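Section 6. Recording Donations and Closing a Collection

6.1 Before you begin

This section applies to schools and youth groups that hold a Group Organizer account on Manduvby. It covers collections of money only. For gifts of clothing, books or food, refer to Section 8.

You will need:
The collection code issued when your appeal was approved
The signed count sheet from each class or group
The name of the receiving charity exactly as it appears on your approval letter

Accounts opened before January 2, 2021 must be updated to the current donor terms before a new collection can be recorded. The system will ask for this at sign-in.

6.2 Recording cash from a class

1. Sign in and select Collections, then Open.
2. Choose your collection by its code. Do not choose by title – several schools may run appeals with the same title.
3. Select Add Class Total.
4. Enter the class name and the date of the count.
5. Enter notes and coins on separate lines. The system adds them together.
6. Enter the names of the two adults who counted the money. The same person may not be entered twice.
7. Attach a scan of the signed count sheet.
8. Select Save. A receipt number is shown at the top of the page. Write this number on the paper count sheet.

Note: A class total may be changed for 3 days after it is saved. After that, a correction must be requested in writing from the Skurnum office.

Caution: Do not enter the names of individual children who gave money. Where a family has asked for a tax receipt, use the Named Gift form described in 6.3.
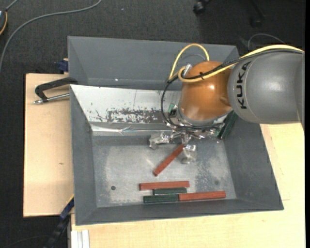
Maxine Bright asks whether a class that collects over several weeks should save one total at the end or a new total each time. She writes that her school has always waited until the last Friday, and that by then the early count sheets are hard to find.

A new total should be saved after every count. The class page will show each entry and a running sum. Money should not be held in a classroom overnight between counts.

6.3 Named gifts

1. From the collection page, select Add Named Gift.
2. Enter the name and mailing address of the adult donor.
3. Enter the amount and the method of payment.
4. Select Issue Receipt if one has been requested.
5. Give the printed receipt to the donor in a sealed envelope.

Named gifts are not included in the class total. If a gift has already been counted with the class money, reduce the class total by the same amount before saving the gift.

6.4 Closing the collection

1. Check that every class shows the status Saved. Classes marked Draft will be left out of the final sum.
2. Compare the final sum with the bank deposit slip.
3. If the two agree, select Close Collection.
4. If they differ, select Hold and enter the difference. A sum of $2,874 on screen and a slip for $2,793, for instance, would be entered as a difference of $81.
5. Print the closing statement. It must be signed by the organizer and the head of school.
6. Send one copy to the charity and keep one copy with the count sheets.

Caution: A closed collection cannot be reopened. Money received after closing must be recorded under a new code, even when it is meant for the same charity.

6.5 Thank-you letters and visits

A thank-you letter template is available under Documents. Where the charity has offered to send a speaker to the school, the request should be made through the Visits page. Requests for October should be made before the end of the previous school year.

6.6 Help with this section

Questions on class totals: Seon-mi Lim, Skurnum office
Questions on named gifts and receipts: Ji-hoon Choo, Waltuneck office

Please quote the collection code in all messages.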